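March, bench notes, adhesive cure test cont.

Tarna batch came out of the oven 7:40 am. Sheets still a bit tacky at the corners, left them on the rack another hour. Kiros thinks the hardener was old. Can label says mixed at 73 F, fine by me.
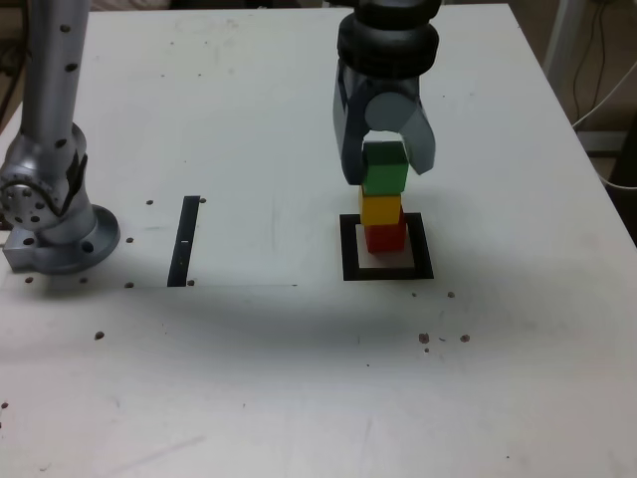 Peel numbers, first pass: Tarna 364, Odera 224. Same backing, same roller. Odera let go clean off the panel, no residue at all, so prep is suspect. Re-wipe and redo before anyone quotes that nubmer.

Sanded the new panels w/ 400 grit, dry. Ingvild wants a wet set too. Ran out of lint free wipes, used the blue roll, not great.
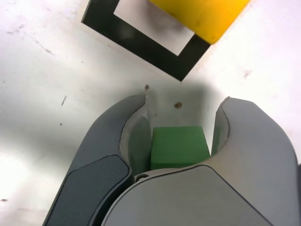
*Green cube between the gripper fingers, yellow block up by the black square.*

Second pass on Odera after lunch. Better, still slips at the start of the pull. Clamp jaw maybe?? Swapped the pads, same thing.

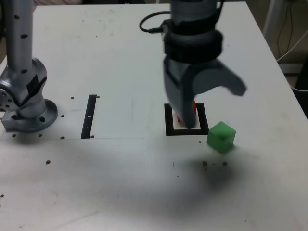

*Gripper finger down inside the black square, silver arm at left.*

Kiros to call Stakeck re: shelf life on the hardener. Ask for the small cans this time, we waste half of every big one. 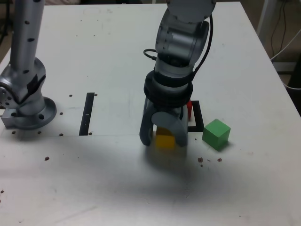

Wet set goes in tonight, Ingvild pulling it out at 7. Dont open the door early, the temp drops and takes forever to come back.

Still need: wipes, tape, new jaw pads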